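Cahier d'atelier, essais préhenseurs
Lundi, avril
Banc 2, kit Drunitz en prêt

Reprise à 9 h. Yoshinori Arai avait laissé le kit monté vendredi soir, doigts plats, raideur réglée sur moyen. Refait le zéro du poignet quand même, il avait bougé de presque rien mais je préfère repartir propre.

Rappel de ce qu'on nous propose : le préhenseur à deux doigts, la petite caméra de poignet, la licence du logiciel de saisie Rumow pour un an et deux jours de mise en route. Devis à 3196 euros hors taxes. Les doigts de rechange sont en option, je n'ai pas encore le prix à l'unité, demandé à Arancibia (le revendeur).

Logiciel : la reconnaissance des contours est correcte sur fond mat. Le menu de calibration est resté en anglais sur deux écrans sur trois. Le profil « fragile » limite la force mais pas la vitesse d'approche, il faut la baisser à part. Noté 70 mm/s pour tout ce qui est mou, 200 mm/s pour le reste. À revoir avec Saranya.

Articles du matin : rayon snack sur présentoir transparent à gradins, plus le sandwich sous film sur plateau.

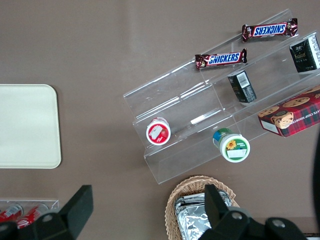
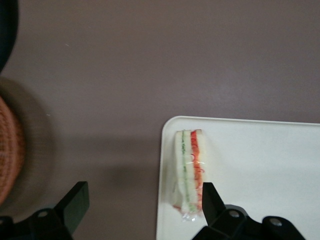
Point à discuter : le transparent. La caméra voit le fond à travers les gradins et Rumow propose parfois une hauteur de prise qui correspond à la table. J'ai saisi les hauteurs à la main, étage par étage. La notice renvoie à un module « surfaces claires » qui ne fait pas partie du devis. À négocier ou à laisser tomber.

Pour l'emballage souple, le centrage compte plus que la force. Si un doigt arrive au contact avant l'autre, l'article pivote et la compensation du logiciel part trop tard. Saranya Salian suggère de recentrer sur l'axe du produit à 5 cm au-dessus, puis de descendre sans correction. Essayé à vide, le mouvement est plus lent mais propre. À faire avec charge demain.

Mécanique : rien à redire sur les doigts. Les vis sont accessibles sans démonter le bloc, bon point par rapport au Zusiden de l'an dernier où il fallait tout sortir. Le câble de la caméra passe trop près du poignet, j'ai mis un collier en attendant. Le connecteur côté armoire prend du jeu, le signaler.

11 h 40, arrêt, la salle est prise jusqu'à 14 h.

Avis provisoire : le matériel, oui. Le logiciel, pas à ce prix sans le module. Yoshinori voudrait garder notre propre code de saisie et n'acheter que la partie mécanique, il faut voir si Drunitz vend séparément.

À faire :
- relancer Arancibia (doigts, module, connecteur)
- sauvegarder les profils avant la mise à jour
- refaire la série souple avec la descente de Saranya
- rendre la clé dynamométrique au banc 1

Imprimer cette page | Envoyer par e-mail

Entrées récentes
Kit Drunitz : déballage et montage
Calibration caméra de poignet, deuxième essai
Zusiden : bilan de fin de prêt
Rangement des outillages, banc 1

Contact | © Atelier préhension, usage interne | Haut de page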